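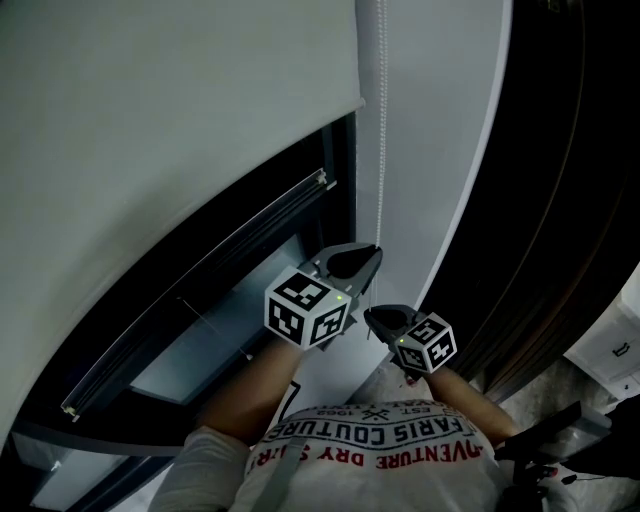

Issue 388

Buy the dull parts first

Every June, when the new budget round opens, I get the same sort of letter. Somebody has a bit of money, a building to run, and a strong wish to own a robot before the year is out. They have usually seen a video. They ask me which one to buy, and I always feel a little mean writing back, for what I want to talk about is cupboards, chargers and the hours of ordinary people, and that is a disappointing thing to get in the post when you were hoping for a model number.

Still, I shall carry on being disappointing, as I think it saves people money. I have sat on both sides of the table. I did the buying for Trendia for a good long stretch, and later I helped a smaller outfit, Gebru, put together its first plan for machines that could do light jobs around rooms and corridors. In both places we made the same mistake, though at Gebru we at least made it more cheaply. We priced the machine with great care and then wrote one line underneath for everything else. At Trendia that line said "sundries". I can still see it.

The trouble is that the everything else is where the work lives. A machine that is going to be of use in a real room has to learn about real rooms, and somebody has to stand there and show it, with the tools in their own two hands, at the actual window or the actual drawer. Those hours are skilled and they are tiring on the shoulders, and I have yet to see a first budget that allowed enough of them. At Gebru we set aside 2000 pounds for the lot and had spent it before the second room. I signed that figure off myself, so I can hardly blame anyone else. We had left out breaks, and we had left out the slow first mornings when everyone is finding out how a thing wants to be held — and we had paid nothing at all for the time it takes to look over what was gathered and throw away the poor half of it. 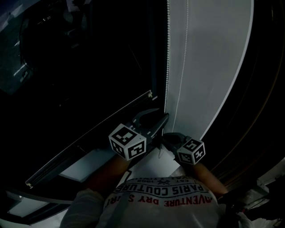 My own view is that a buyer should begin with the job and write it down in the plainest words going, before looking at a single catalogue. "Help with the rooms" is a wish, and you can't get a sensible quote for a wish. A job is something much smaller and fussier. Take a roller blind with a beaded chain down one side: there is the chain, which is thin and light and swings about if you so much as breathe near it, and there is the bottom edge of the blind, which is wide and wants quite a different sort of grip. Put both of those on your list as separate lines, and ask the seller about each. I have watched a very confident sales visit go rather quiet over a question of that size, and I was glad we had asked it before the order went in and the invoice came back.

Then there is the matter of light. People plan their trials for a bright day with the lamps on, and everything goes nicely, and then the machine is expected to cope at four in the afternoon in winter. If your building is gloomy, and most of the ones I have worked in are, put some gloomy hours into the plan and pay for them.

Hunik, who supplied us at Gebru, were very decent about spares, and I would urge anybody to ask about spares early. Ask what the fingers cost on their own. Ask how long they take to come. We kept 2 sets in the cupboard and I would have liked another. Geston, whose quote we turned down, wanted 1000 pounds a year for a support plan, and I remember laughing at it at the time. I have since added up what we spent on couriers and phone calls and a good deal of borrowed help, and I don't laugh quite so loudly.

I am not against buying the big machine. I like them, and I have been known to stand and watch one open a door for far longer than my tea break allowed. But I would hold it over to the second year if I possibly could. Spend the first on hand tools, on straps that fit the people who must wear them, on storage, and on decent wages for whoever is doing the showing. By the time you come to choose the machine you will have a list of jobs with crossings-out all over it, and you can take that list along to the seller and go through it line by line, with a pot of tea and no hurry.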